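Updated February 2025

# How to descale an electric kettle

If your kettle has a white crust on the bottom or leaves flakes in your tea, it needs descaling. In a hard water area, do this every 7 weeks or so it doesn't build up. Soft water homes can wait until April and check again then.

## What you need

- White vinegar or citric acid powder
- A soft cloth
- Fresh water

## Steps

1. Unplug the kettle and empty it.
2. Fill it halfway with equal parts vinegar and water. With citric acid, use 2 tablespoons in a half-full kettle.
3. Bring it to a boil, then switch it off. Stay close – vinegar can foam up.
4. Leave it to soak for an hour.
5. Pour it out and wipe the inside with the cloth. Never use steel wool.
6. Boil a full kettle of fresh water and throw it away. Do this twice if you used vinegar.

The mesh filter in the spout usually lifts out. Soak it in a cup of the same mix and rinse it under the tap. On my Ralix kettle it has to be squeezed at the sides first.

## Slowing it down

Empty the kettle at night. Filtered water helps, and so does low-mineral bottled water, though check the label – some bottled waters are harder than tap.

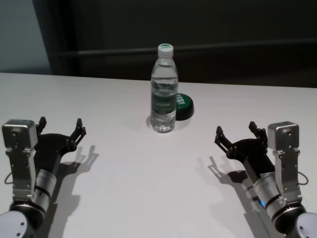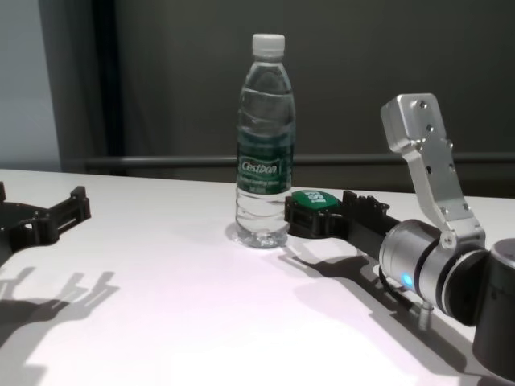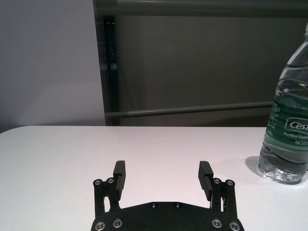
*First two photos: bottled water with a green label.*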